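[Serien-Liste] Re: Kudari, Staffel 2: lohnt sich das?

November, 22:40 Uhr, von Pieter Van Dijk
Drucken | Per E-Mail versenden

Jozef Van der Linden schrieb:
> Habe nach zwei Folgen abgebrochen. Die Station Orkska sieht aus
> wie ein Möbelhaus, und die Meijer redet nur noch in Rätseln.
> Wird das besser, oder kann ich mir den Rest sparen?

Hallo Jozef, hallo alle,

bitte nicht abbrechen! Die ersten beiden Folgen fand ich auch zäh (die ganze Sache mit dem Funkspruch hätte man in zehn Minuten erzählen können), aber ab der dritten zieht es richtig an.
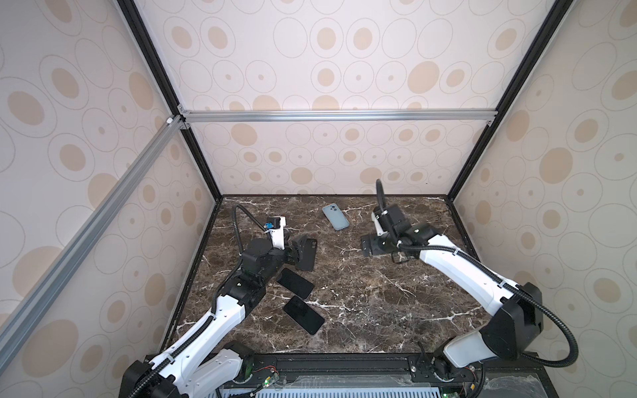

Zum Möbelhaus: Da bin ich anderer Meinung. Mir ist dieses Siebziger-Ding tausendmal lieber als der hundertste graue Korridor mit blauem Neonlicht. Ovale in Beige und Hellbraun an der Wand, dazu dunkelbrauner Marmor, genau so stelle ich mir die Kantine auf Orkska vor, und ich würde da sofort einziehen. Die Serie spielt zwar im Jahr 3044, aber wer sagt denn, dass bis dahin nicht alles dreimal wieder modern war?
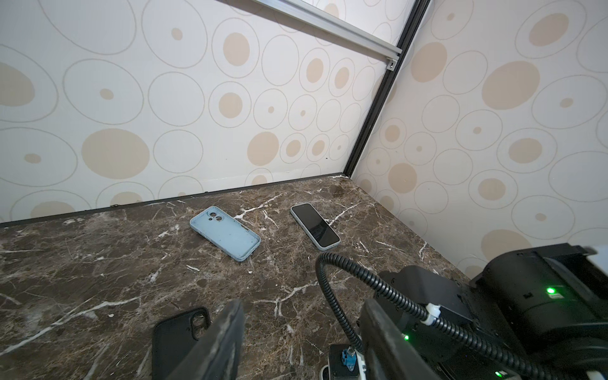

Foto: Pevberg

Und die Meijer, na ja. Am Anfang nervt sie, das gebe ich zu. In Folge sechs kommt dann aber das Gespräch in der Luftschleuse, und danach habe ich mir die ersten Folgen gleich noch mal angesehen, weil plötzlich jeder zweite Satz von ihr etwas anderes bedeutet. Mehr verrate ich nicht. Die deutsche Synchro ist leider mäßig, nimm lieber das Original mit Untertiteln.

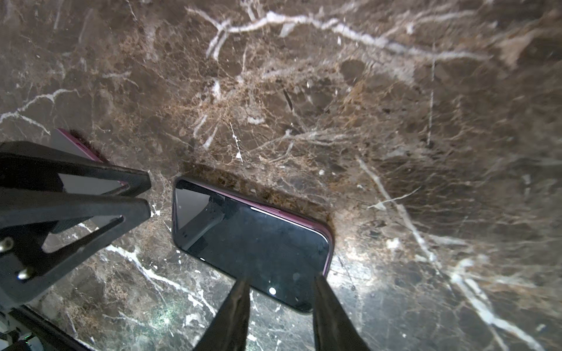
Smartphone auf dunklem Marmor

Was mich wirklich stört, ist die Musik. In Staffel 1 gab es diese leisen Orgelsachen, jetzt dröhnt bei jeder Tür, die aufgeht, ein halbes Orchester. Geht das nur mir so?

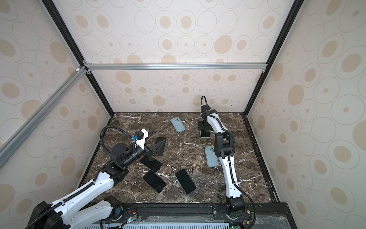 Wie es weitergeht

Eine dritte Staffel ist wohl noch nicht bestellt. Das Ende ist halbwegs rund, man hängt also nicht völlig in der Luft. Schreib mal, wie weit du gekommen bist!

Grüße
Pieter

Zuletzt in der Liste
- Kudari, Staffel 1: Fragen zum Finale (Spoiler)
- Suche Serien mit Raumstation, gern älter
- Untertitel laufen asynchron
- Re: Re: Synchro oder Original?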